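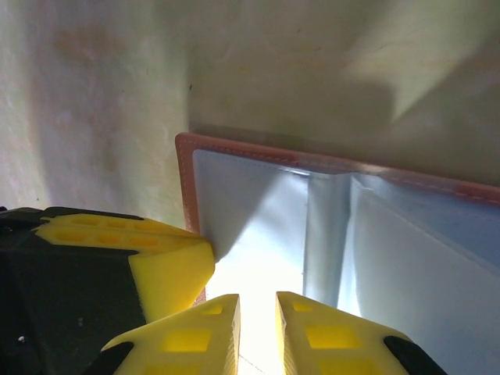 Umden Sleeve Folder Set, Fault Release

Wrist-camera recordings of a two-finger gripper turning the clear plastic pages of a display folder, with the force and joint logs that go with them. This release holds the episodes set aside from the main Umden page-turning set after the over-grip fault found in March. They are published separately and should not be merged back without reading the section on labels.

Maintainer: Vesna Berisha, Plellstead

Summary

Episodes: 300
Episodes with a confirmed over-grip event: 16
Task: take hold of the free edge of one sleeve, lift, turn, release
Control: teleoperation for the approach, scripted close and turn
Sensors: one wrist camera, joint encoders, finger motor current
Not included: audio, external camera, depth

What went wrong

The scripted close is meant to stop when finger motor current rises above a threshold. Plastic sleeves are thin and slide against each other, so the current rise on a single sleeve is small and the threshold had been set low. To stop the arm from halting on noise, a filter was placed in front of the threshold check. The filter was reset at the start of each close command.

When the operator sent a second close command while the first was still running, the filter was reset in the middle of contact. It then took the current already present as its baseline and saw no rise. The fingers carried on closing until they reached the hard position limit in the Nikolaidis motor driver. In the 16 confirmed events this pinched several sleeves together, and the turn then pulled on the binding of the folder. In two of them the arm dragged the whole folder across the table before the operator pressed the stop button.

No one was hurt. One folder was damaged at the binding and was replaced with another of the same type. One finger cracked at the base of the tip and was reprinted.

Why it was not caught earlier

The run logger recorded the filtered current only. In the filtered signal the faulty episodes look like a normal close on a single sleeve. The raw current was kept in the driver's own log, which was not being copied off the controller at the time. The fault was found when the operator reported that the fingers "felt late", and the driver log was pulled by hand for comparison.

Glare on the sleeves made the video a poor check as well. With the lamp in its original position, the reflection often falls between the fingertips as they reach the page edge, and the number of sleeves held cannot be read from the picture. Episodes affected in this way carry the glare flag. A glare flag says nothing about whether the grip was good.

Changes made to the rig

1. The filter is no longer reset by a repeated close command. It is reset only after a full open.
2. A second close command sent during a close is ignored and written to the log.
3. The position limit in the driver has been narrowed so that the fingers stop before full closure.
4. Raw and filtered current are both logged at 100 Hz.
5. The scripted turn will not start unless the measured finger gap lies inside the single-sleeve band.
6. The stop button has been moved to the operator's left hand.

Item 5 is the one most likely to cause trouble for anyone reproducing the setup. The band was measured with our folders and our printed fingers. A different sleeve thickness or a worn fingertip will shift it, and the usual symptom is an arm that closes correctly and then refuses to turn.

Labels

Each episode has one outcome label:

single: one sleeve held and turned
multiple: more than one sleeve held
miss: fingers closed with no sleeve between them
overgrip: position limit reached under load
unclear: could not be decided from video and logs together

The first pass of labels was made from video alone and is kept in the column outcome_v1. It should not be used for training. Five of the over-grip events were marked single in that pass. The column outcome_v2 was made with the raw current available and takes precedence wherever the two differ.

Event times are given in seconds from the start of the episode. The clocks of the camera and the driver were not synchronised in hardware, and a fixed offset of 10 ms has been applied to the driver log. Drift within an episode was not corrected.

Files

episodes/ one folder per episode, video and joint log
driver/ raw current logs, matched by episode number
labels.csv both label passes, glare flag, event times
limits.txt driver limits before and after the change
CHANGES short history of this release

Some driver logs are shorter than their video. The driver buffer overwrites itself when full, and for long approaches the beginning is missing. The close itself is present in every case.

Known problems

The replacement folder first appears part of the way through the set and the change is not marked in labels.csv. The binding is stiffer, which affects turning force but should not affect the close.

Camera exposure was left on automatic. Brightness shifts when the fingers pass over the sleeves.

The Noltine playback tool reads the old column name outcome and will silently show the first-pass labels. Rename outcome_v2 to outcome in a copy of the file before opening it there.

Suitable and unsuitable uses

The set was put together for work on detecting bad grips from current, video or both. It is too small and too one-sided to estimate how often such faults occur. It contains no episodes recorded after the fix, so it cannot be used to show that the fix holds. Post-fix runs are being collected at Plellstead under the same episode format and will be released with the next version of the main set.

Reports of wrong labels should give the episode number and the time of the event.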